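Two Handheld Grippers, One Busy January

I've been promising an update on the gripper comparison for ages, and now I finally have one! Since the Flovdale handheld came in we've been running it against our older Cidcombe unit at the Stusetdale lab, same desk, same tasks, same people (mostly me and Samina Awan, who has far steadier hands than I do). The question is pretty simple: which one do we want to be holding when the big round of recording starts in January?

Both have a pair of parallel fingers and a camera that sits up by the grip, so on paper you'd think there was nothing in it. But oh boy, once you start working near furniture you feel the difference. The Cidcombe is heavy at the front and my wrist was done after 23 minutes. The Flovdale balances much better, but its trigger has a dead spot right before the fingers close, and I kept squeezing too hard to get past it.

Black posts and pale wood, as the gripper camera gets them:
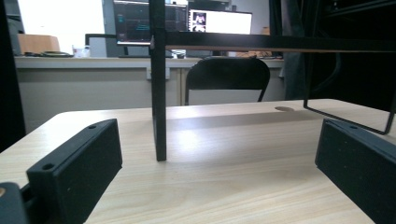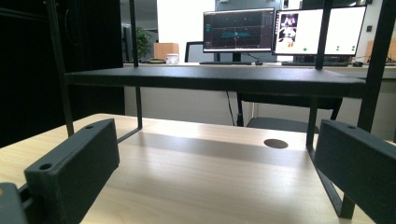
Samina's big worry was tracking. We run everything through the Mathebula controller, and it likes to have plenty of corners and edges to hold on to. On a bare wall it drifts like crazy (we lost a whole batch that way in the spring, still sore about it). With furniture and a room full of office stuff behind it, the Flovdale lost its position 2 times over the full set and the Cidcombe 3 times. That's close enough that I wouldn't pick one over the other for it, and Samina agrees, though she wants to try again with the blinds down.

Where the Flovdale really won me over was swapping fingers. Two screws and you're done! On the Cidcombe you have to take the guard off first, and I've already dropped one of its tiny washers behind a radiator. It's still there.

So for now the plan is to order a second Flovdale, keep the Cidcombe charged as a backup, and bug the Flovdale folks about that trigger. They say a softer spring is on the way and they'll mail us one to try. We need 2,000 clean recordings by the end of the project, so I'd love to have it in hand before we get going. If you're at Stusetdale and want a turn with either one, come find me or Samina before 30th October, while both are still set up.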